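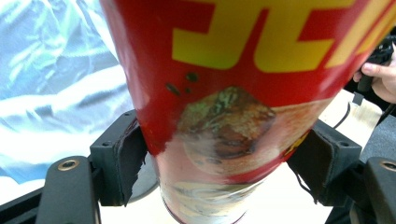

I've been using Tonley for three months now, mostly to turn recordings from a hand-held gripper into something a policy can train on, and I like it enough that I finally sat down to write this. If you haven't run into it, it's a desktop program plus a command line tool that takes wrist video, works out the path of the gripper, estimates how far the fingers are open, and spits out clean episodes. My test object for most of this review was the tall red can with the yellow lettering, and it's a mean one. The red is glossy, it catches the light from above, and the printed food picture has a scuffed patch that looks nothing like a fresh label. If a tracker can hang on to that between two black fingers, I'm willing to trust it with a cardboard box.

**Setup**

Easy! I was expecting an afternoon of fighting with drivers and I was importing clips before my coffee got cold. The calibration wizard is lovely. You open and close the gripper a few times, it finds both fingers, and then it draws the estimated width over your video so you can see if it's lying to you. The older tool I came from (Woltuna, version 2) made you type all of that into a text file, and one wrong sign would flip your whole data set.

**Tracking**

This is where the money goes. I ran the same batch through Woltuna and Tonley, 1000 short clips of picking up and putting down. Tonley lost its place in 11 of them. Woltuna lost it in so many that I'd stopped using those clips at all. Shiny stuff is still the weak spot – crumpled plastic on the table throws highlights that move when the camera moves, and the tracker will sometimes grab on to those like they're real corners. There's a slider called "glare rejection" that helps a lot. Leave it in the middle. All the way up, it starts throwing out good points on anything glossy, the can included.

**Finger width**

Good on hard objects, so-so on soft ones. Foam pads squash, and the software reads the plastic part of the finger, so a firm grip and a gentle grip can come out nearly the same. Babita Malhotra at Astside wrote a small plugin that lets you add a pad offset by hand, and I'd install it on day one. I wish it were built in.

**Export and planning**

Exports are quick and the file layout makes sense. The reachability check is my favorite part: load your arm, and it marks every episode the arm couldn't copy without hitting a joint limit. I threw away a bunch of my own fancy wrist twists after seeing that (sorry, past me). It does NOT check collisions with the table, so you'll still want your own planner for that. I pipe mine through Insaurralde, and the two get along fine once you match the frame names.

**Stuff that bugs me**

- No undo in the trimming screen. Come on.
- It slows to a crawl when a project goes past 2000 clips. Splitting the project fixes it.
- The manual still shows the old menus from last June.

Four stars from me. I'd go to five for an undo button and a proper pad setting, and I'll update this when the next version comes out.

Posted 2/13/21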